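Bench notebook, April
Shared shop at Wunmont, shelf picker build

Start 9:20 a.m.

Picked up where the last entry stops. The hand was still homing badly on the thumb and I had left myself a note saying "check the flat on the shaft, not the cable." The note was right. The set screw on the thumb joint coupler had walked off the flat and was biting on the round. Backed it out, lined it up, put it in with a drop of medium threadlocker and left it alone for the time it took to make coffee. Homes cleanly now. The other finger joints needed nothing.

The plan for the day was:
- get the hand to reach under the upper shelf and back out without touching anything
- teach pick points for the small parts on the lower shelf
- try the brackets in the crate if there was time (there was, partly)

Controller is the Kyei board, same one as last month. I went back to the older firmware because the new one drops the serial link when two axes fault together, and I would rather have the old bug where the status light lies. If you power it up and the light is green, that means nothing. Read the log.

Reach test

Ran the reach with the fingers straight out and the thumb down. That's the flattest shape the hand will make and still leave the thumb somewhere useful. With the fingers curled even a little, the knuckles come up and there is not enough room under the shelf beam to go in level. I had been trying to go in at a slope to get around this, which works until the wrist module gets near the diagonal brace. The wrist is the widest thing on the end of the arm and I keep forgetting it, because I look at the fingertips when I jog.

So the approach is now: straighten the fingers while still out over the mat, come in level, stop, curl, pick, straighten a bit, back out. It costs time on every pick and I don't care.

Speed capped at 70 percent for the level part. Above that the arm rings when it stops and the fingertips bounce enough to see. I tried raising the deceleration time instead and it helped, but then the move overshoots on the return and I didn't want to chase two things in one morning. Left the cap in.

One hard stop at the brace, my fault, jogging in the wrong frame. The current limit tripped before anything bent. Rubbed the wrist with a rag, could not feel a burr. The brace has a mark on it now but it's perforated angle and nobody is going to miss the paint.

Zeroing on the mat

The yellow marks on the mat are faint and I wouldn't trust them for anything fine, but they are good enough to tell at a glance if the base has shifted. Procedure for whoever does this next:

1. Jog to the park position with the shelf side clear.
2. Lower until the longest finger just drags a strip of receipt paper on the mat.
3. Write down the wrist count.
4. Compare to the last entry.

Today the wrist count was 3,393, same as the last two times, so the base is holding. If it comes up different, check the floor bolts before changing anything in the software. Last time it was the floor bolts.

The mat is getting pretty worn. It still lies flat with the clips on, so I'm leaving it. If someone replaces it, get another green one in the same shade or the color threshold in the Itasach vision script will need to be redone, and I'm not volunteering for that again.

Noon, teaching picks

Small parts go on the white sheet. Before we had the sheet down, the camera was losing the bright metal against the ribbed shelf, which is glossy and throws the overhead lights right back. The sheet fixed most of that. Shadows show up well on it, maybe too well: the script wanted to pick the shadow of the upright rails and left the rails themselves alone. I turned the shadow reject up until it stopped doing that and then down again one step, since at the higher setting it ignores the little black square part completely.

Clips hold the front edge of the sheet. Do not remove them to "tidy up." The sheet slid the first time the hand dragged a part across it and every taught point was off after that.

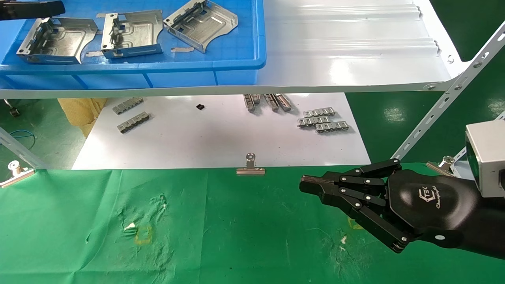 Hand out over the mat, fingers straight, thumb down. Brackets in the blue crate, small parts on the sheet.

How each kind of part went, in the order I tried them:

Slotted connector strips. Easy if they lie apart. The fingertip pad grabs the edge and the thumb comes up from the front. If the pad lands on a slot it skates, so I moved the pick point off center toward the solid end. Better after that.

Folded-tab strips. These catch on each other when they're stacked. Picked the top one and the next one came along for the ride, then dropped halfway out over the mat. Two fixes: don't stack them (obvious, but people will), and add a small sideways wiggle at the start of the lift. The wiggle is in the script as a separate step, so it can be turned off for the other parts. I have it on for the tab strips only.

Narrow rails. They stand up and lean on each other and they fall over if you look at them. The hand can take one from the end if it comes in low, but the rest go down and then the script has to find them again lying flat. I let it. A fallen rail is a fine pick as long as it hasn't rolled back against the shelf. For the finished setup we should cut a slotted block to hold them. Scrap oak in the bin under the chop saw would do.

Black square. Pinch between first finger and thumb, slow. Drops about as often as it holds. The pad texture is too coarse for it. I want to try a strip of the Hodari grip tape on the thumb, the thin kind, and see if that does it before spending money on softer tips.

Coffee stain on this page is mine, it isn't a data point.

Cycle count

I left the hand running the connector strip pick through lunch with the speed cap in, putting the same part down and picking it up again. The log counter read 792 when I stopped it. A few of those are empty grabs, because I can see the current is low on the close, but the log doesn't flag them and I haven't gone through to sort them out. So don't quote that number as successful picks to anyone. It's cycles.

Finger motors were warm to the touch afterward, not hot. The thumb motor was warmer than the rest, which fits with it doing the work from underneath. Pivot screws: put a driver on each one, and one on the outer finger took a small turn. Added that to the weekly list.

Crate, 2:45 p.m.

Didn't get as far as I wanted. The brackets are awkward: box-shaped, all holes and slots, with the curved edge making them sit at an angle whichever way they land. The 3 grasps I had drawn up on paper came out like this.

Grasp A, over the side wall with the thumb inside. Works when the bracket lies with the open side up. The thumb will not fit in if it's up against its neighbor.

Grasp B, across the curved flange. Slips. I thought the curve would help center it and it pushes the fingers off instead. Dropping this one.

Grasp C, flat of the fingers on the base, thumb under the lip. Would be the best one with the base facing up, but the crate wall gets in the way of the thumb on that side. Might work with a lower crate. Might also work if we just cut a notch in this one, but it's the good crate and it belongs to the shop, so ask first.

Getting up to the crate at all means going around the beam instead of under it, and the arm comes close to its elbow limit doing that. I got there by hand jogging, not from the script. The path needs a via point out over the mat and I haven't put one in. Please do not run the crate routine from the menu until I have. I commented it out, but someone will find it.

There are a couple of loose flat strips in the crate along with the brackets. Those should be with the small parts. The hand can't get at them down there and the vision keeps offering them up as the best candidate because they're flat and bright. I'll move them before the next run.

Wiring

Swapped the forearm connector for the locking type. The old one was fine electrically but it backed out a little every time the wrist rolled to the far end, and then you get a finger fault that looks like a motor problem. I lost most of an evening to that in the last entry. The old connector is in the bag taped inside the back cover, in case we need the pinout.

The blue cable on the floor still needs a cover or a reroute. I stepped over it all day. It should run behind the shelf and up. Need longer ties than the ones in the drawer.

To do

- via point for the crate move, then take the comment out
- grip tape on the thumb, rerun the black square
- block for the rails
- flag empty grabs in the log by closing current
- go back through today's log and split the cycles
- floor cable
- pivot screws on the weekly list (done)
- ask about a lower crate

Shutdown 4:50 p.m. Hand parked fingers open, power off at the wall, Kyei board unplugged. Threadlocker is back on the top shelf of the cabinet and it's nearly empty, so put it on the order sheet if you use the last of it.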